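4.2 Condition rules for hand-held gripper jaws 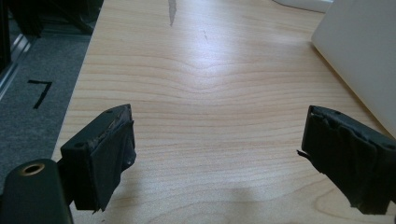 Figure 3. Hand-held gripper with the jaws open above the work surface. The inner side of each jaw has a black covering, creased and torn along its lower boundary.

The rules in Section 4.1 cover calibration and operator training. They say little about the contact surfaces of the tool, which wear during normal use and are often patched at the work site. In the first draft of the Trudthorpe protocol, jaw covering was treated as a consumable with no inspection interval. Michalski and Michalík reviewed 877 session logs kept under that draft and found that 136 contained a free-text note on the covering. The notes used no shared terms, so "worn," "loose" and "peeling" could not be compared between sites.

The revised protocol assigns each jaw a grade before a session starts. Grade A is a smooth covering with all edges attached. Grade B allows creases, provided that the covering does not extend past the tip of the jaw and no edge is detached. Grade C applies when there are frayed seams, ragged edges or scraps that project into the space between the jaws. Both jaws in Figure 3 are Grade C: the left has a frayed strip along the seam at its top face, and a thin curled scrap projects from the lower edge of the covering on the right. The lower of the two grades is recorded for the tool.

A Grade C tool may be used for practice but shall not be used for recorded trials. Three reasons were given during drafting. Folds change the effective opening width, which the Solum logger computes from the linkage position alone. Loose material can touch a small part before the pad does. A projecting scrap may also be labeled as part of the object in later image processing.

Grading is done with the jaws open and nothing held between them, over the surface to be used in the session. The inspector shall be a person other than the operator. Where a site has only one trained person, the grade is confirmed from a still image by a second site within the same shift.

The procedure was tested in January on 170 paired inspections at Fokska and Baran. Disagreement was confined to the boundary between Grades A and B, mainly over shallow creases near the jaw tip. We did not set a numerical limit on crease height, as neither site had a gauge suited to a soft covering. Replacement of the covering resets the grade but not the session count, and the opening width shall be measured again before the next recorded trial.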